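Two-arm tabletop kit from Jolent — worth it for block sorting?

Board: Kits and Small Arms

kwiatkowski_s
Posted 2018-05-23

Hello everybody. I am deciding if I keep the Jolent two-arm kit after the trial period. My task is simple on paper: pick toy blocks from the table and put them into a bin. Both arms sit on the black extrusion frame that came with the kit. Two views from my work with it:
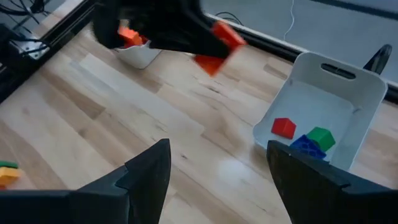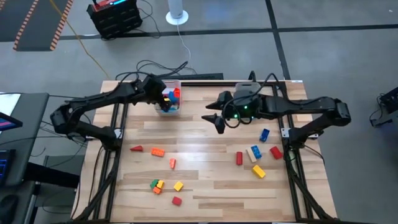 What I like: the frame is stiff, and the base clamps did not move after 977 picks. I keep a log of every pick. What I do not like: the manual is two pages, and the cable guides are missing completely. The cables go where they want. Also the software for the second arm is a separate license, and the seller did not say this clearly before I ordered.

Does somebody here have this kit longer than me? I have 9 days left to send it back.

Stanisława

gantry_mike
I've had mine since November. Keep it. The arms repeat well once you redo the zero position by hand. The factory zero on both of mine was off and I was missing small blocks all the time until I fixed it.

tolva
Disagree. For sorting blocks you don't need two arms. One arm from Sokach and a tray does the same job, and you get one license and half the cables.

kwiatkowski_s
Tolva, I considered the Sokach. But later I want to pass a block from one arm to the other, so one arm is not enough for me.
Mike, which order do you use for the zero? I did the shoulder first and the elbow after, and the elbow changed again.

gantry_mike
Elbow first, then shoulder, then wrist. Power off between each. The Claltby wiki has the steps, look under "cold zero".

tolva
Fine, if you really do handovers then two arms. But most people buy two and use one. I would still ask Jolent for the price of the license to come off.

r_pell
Pointed fingers are my complaint. They slip on the roof-shaped blocks. I glued thin rubber on the inner faces, and Czerwiński sells a pack of 100 pads cut to size. Cheap and it takes an evening.

kwiatkowski_s
Thank you, I will order the pads. I did the zero again in Mike's order, and the elbow now stays — so that part was my mistake and I take it back. I wrote to Jolent about the license. No answer yet.

gantry_mike
They are slow. Write again and put the order number in the subject line.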